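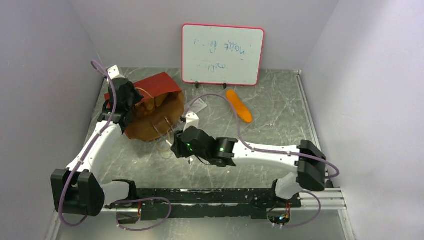 ## Two hours of fog and everybody calls it a masterpiece

I finally watched *Hirnen*. Relu Pop had been after me since January to see it, and he's right about movies maybe half the time, so I went in with my guard up.

It's the one about the ferry inspector who goes back to the island of Ommont to sign off on a closed dock and ends up staying in her dead brother's house. The reviews I'd read used the word "hypnotic" so often that I started to suspect a press kit. I was awake for all of it, so make of that what you will.

The first 11 minutes have no dialogue. Fine, I like quiet movies. But quiet has to be hiding something, and I'm not convinced Grecu, who wrote and directed, knows what he's hiding. The inspector looks at the water. She looks at a kettle. Then she looks at the water again, and there's a cello.

Jolanta Głowacki plays her, and she's the reason I can't write the thing off. There's a phone call in the middle where she pretends to have a bad line so she can stop talking to her mother, and I believed every second of it. I'd have watched a whole movie about that phone call.

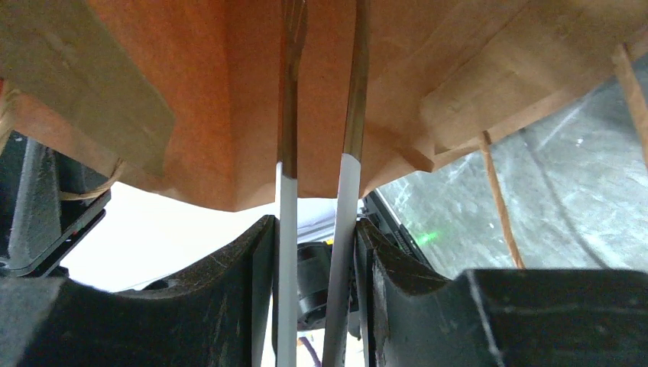

## About that ending

Mild spoilers, I guess. She finds the logbook, the page she needs is torn out, and the screen goes white. People are calling this brave. To me it looked like a script missing its last ten pages. I tried to read the director's essay about it on the Kotia site, and the link gave me a 404, so his intentions will have to stay a mystery.

Relu says I need to see it a second time. I've heard that about a lot of movies, mostly ones I didn't like the first time. The island does look great, and the sound of the ropes against the dock got under my skin in a way the cello never did.

If it's playing near you, go to a matinee.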